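Wolasix Reading Fund: progress report to June

The grant has allowed us to reissue eight out-of-print novels for young readers. Nearly 70 school libraries now hold the full set.

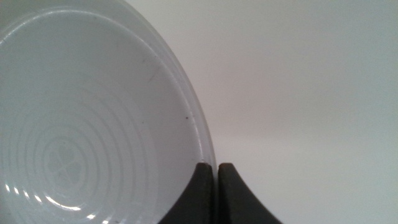

Work since the last report

Madalena Azevedo has cleared rights for two further titles – both by Sizwe Khumalo. Proofs are with the printer.

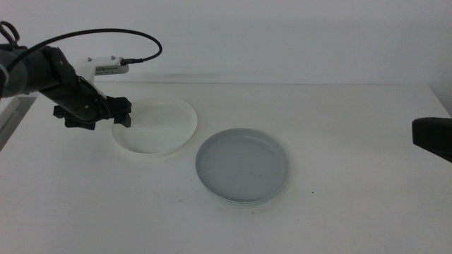
Backlist and Reprints Department

Spending is within budget. We request approval to move the unspent postage allowance to the autumn print run of 90 boxed sets.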